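Tetier Opens Its First Drop-In Clothing Swap in Diddale This September

4 min read

47 shares | 15 comments

DIDDALE, September. I've been wanting to write this one for ages, so forgive me if I gush a little. Tetier, the small clothing exchange I started out of my spare bedroom, is opening a proper walk-in swap shop in Diddale this month. We've got doors, a sign, a bell that sticks, and a lot of shelves!

If you've used our mail-in service you already know how it works. You send us clothes your family has outgrown or gotten tired of, we give you credits, and you spend the credits on clothes from somebody else's family. Last year our members swapped 3043 items by mail, and so many of you wrote to say you'd love to just come in and dig through the racks yourselves. Now you can.

The shop is on the ground floor of the old Noluvetti building, next to the shoe repair place. We open at 10 in the morning and close at 6, with one late evening a week until 8 (check the door, we're still arguing over which evening). Parking is in the back. The front steps are steep, so if you've got a stroller, use the side entrance by the bike rack.

What we take

T-shirts, sweatshirts, jeans, pajamas, coats, school clothes, baby things up to any size. We're happy with a little fading. Please wash everything first, and please, please check the pockets (I've found a retainer, a house key and half a granola bar, all in the same pair of shorts). Anything with a cartoon or a bright print on the front goes fast, so if you have a stack of those, bring them early in the day when we've got room to fold and sort. 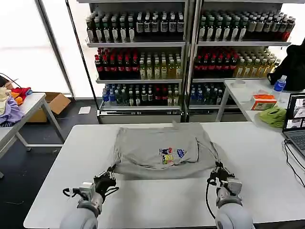

What we can't take

Underwear, swimsuits, bike helmets and car seats. We also can't take formal wear just yet, though I'd love to do a prom rack in the spring if we find the space.

How credits work

One everyday item gets you one credit. Coats and boots get you three. Credits never run out, and anything you earned by mail is already waiting for you at the shop, so just give us your email at the counter. If you've got nothing to swap, you can buy a starter card with 15 credits on it, or ask for one of our free family cards. We don't ask for paperwork on those. You say you need one and we hand it over.

Clothes that sit on the racks too long go to Yáñez, the mending workshop across the river. They patch what can be patched and turn the rest into quilts and cleaning cloths, and they'll be teaching a beginner's mending class in our back room starting this fall. I've signed up myself, as my darning is a disgrace. Bring a sock.

Opening day

Everyone who comes in on opening day gets a free credit, kids included. There'll be coffee, lemonade and a table where children can trade stickers and cards with each other, the same idea as the shop but with much tougher bargaining. We tried it at our summer meetup and I had to be talked out of joining in.
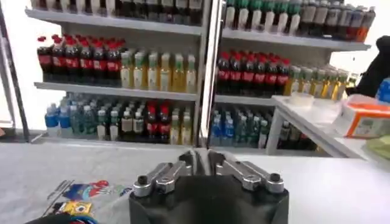 Bright colors on the counter.

My goal for the first year is 3508 items swapped in person, on top of the mail-in boxes, which aren't going anywhere. If you live too far away to visit, keep sending them! Same address, same credits, and the same slightly too long thank-you notes from me.

Reporters and bloggers are welcome to stop by before we open. Write to the Tetier press inbox and I'll answer you myself, most likely late at night.

About Tetier

Tetier is a member-run clothing exchange based in Diddale. It runs a year-round mail-in swap and, from this September, a walk-in shop in the Noluvetti building.

Related news

Tetier mail-in boxes now come with a return label
Yáñez adds a beginner's mending class
Summer meetup: thank you, Diddale
How to get a marker stain out of a school shirt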